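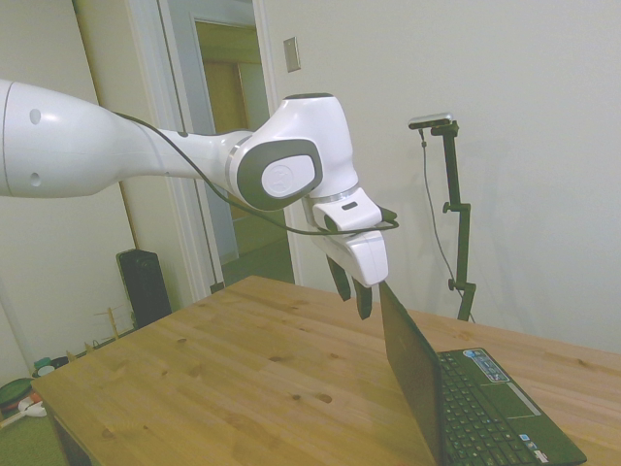

4. Setting up scheduled backups

Rultier copies your documents to a second drive at a time you choose. You need an external drive with at least 500 GB free and an administrator password for the computer.

4.1 Prepare the drive

1. Plug the drive directly into the computer. Hubs without their own power supply can drop the connection during long copies.
2. Open Rultier and select Drives.
3. Click the name of the drive, then click Prepare.
4. Type a label of up to 20 characters and click OK.

CAUTION: Preparing a drive erases everything on it. Check the name twice if more than one drive is connected.

4.2 Choose folders and a time

1. Select Plans, then New Plan.
2. Check the folders you want to include. Subfolders are added automatically.
3. Set the start time. The computer may be locked but must not be asleep.
4. Under Keep, enter the number of older versions to save — the default is 20, the maximum 300.
5. Click Save Plan.

Note: Folders with more than 2,000 files take longer on the first run. Later runs copy only what has changed.

4.3 Run a test

1. Select your plan and click Run Now.
2. When the status reads Complete, open Restore and pick one file.
3. Restore it to the desktop and open it.

If the file does not open, delete the plan and repeat 4.2. If the status stays at Waiting, see section 7, Drive Not Found.

Section revised 1/18/20, T. Kavanagh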